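Skunier Help Board > Small Business > Branding and Names

Can I change my shop name after one year without losing the customers?

Posted by Daiane Fagundes, 14/07/2022

Hello to all. I have a small online shop for home storage and table things. I opened it in May of last year with the name Pluster. I chose the name in one evening, because the domain was free and I liked how it sounded. Now I have 314 people on my email list, and most of my orders come from people who bought before.

The problem is that people write the name wrong. They write Plaster, Cluster, Plusher. One customer told me she searched for me three times and found only wall repair products. Also, the name says nothing about what I sell. When I give my card to somebody at a market, they ask me if it is an app. 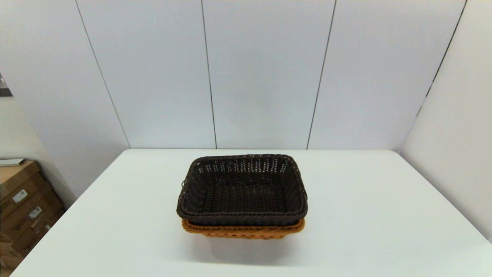 I want to change to Nyaga, which was the nickname of my grandmother. My sister says this is also hard to spell, and I will have the same problem with a different word. My husband says to keep Pluster and only add a line under it, for example "Pluster, storage for the home".

My budget for all of this is 300 dollars. It must pay for a new domain, new stickers for the boxes, and maybe a person to draw the name nicely. I still have two rolls of the old stickers and I do not want to throw them away.

What I would like to know is if somebody here has changed a name with a small list like mine, and if the customers were confused. I also do not know if I should tell them before the change or on the same day. Thank you for your patience with my English.

Natanael Evangelista

Hello Daiane. I changed the name of my business two years ago, so I can tell you how it went for me. I sell printed fabrics. My first name was a mix of my own name and the name of my partner at that time, and when we stopped working together I had to take another one. I chose Trundance.

First, please test the new name before you pay for anything. I called 25 people on the phone, customers and friends, said the name one time and asked them to write it and send it to me in a message. Eighteen wrote Trundance correctly. With my second choice only six were correct, and this was the one I loved more. Do this test with Nyaga and also with Pluster. If the two results are almost the same, I would keep the old name and follow the idea of your husband. It costs almost nothing.

Second, check that nobody in your kind of business uses the name already. Look in the trademark register of your country, in the social networks, and in a normal search. I forgot the social networks, and for some months I had to use an ugly account name with a number at the end.

About the customers, I wrote to them two times. The first email went out two weeks before and was very short: the new name, the date, and a sentence to say that the same person is sending the orders. The second email was on the day. For the next three months I put "formerly" and the old name under the new one, on the website and on the invoices. A few people left the list. I think they would leave anyway.

Keep the old domain and make it go to the new one. Do not let it expire. I pay for mine every year and I still see visits from it.

For the money, my domain and the redirect were cheap, and the drawing of the name was the biggest part. I paid 50 dollars to a student for simple lettering with no symbol. It is not a piece of art, but it is easy to read on a small label. You can use the old stickers inside the box, where they close the paper, and put the new ones outside.

marlo_k

just change it. 314 people is nothing, you can email every one of them yourself. I renamed mine on a whim and lost zero sales. don't pay for a logo, type it in a nice font and done

pennywhistle22

I agree with most of Natanael's answer, but I'd be careful with the "formerly" line if your old name already sends people to wall repair. Put it in the emails and on the invoices. I wouldn't put it at the top of the website.

One more thing to look at is your payment account. The name your customers see on their card statement is often set separately from the shop name. I missed that, and two people disputed their payments because they didn't recognize the charge. Change it on the same day as the website and mention it in the email.

Daiane Fagundes

Thank you all. I started the phone test today with my cousins. Four wrote Nyaga well and one wrote Niagara. I will call the customers next, and I will ask about Pluster also. I did not know about the card statement, so I will look at it tonight.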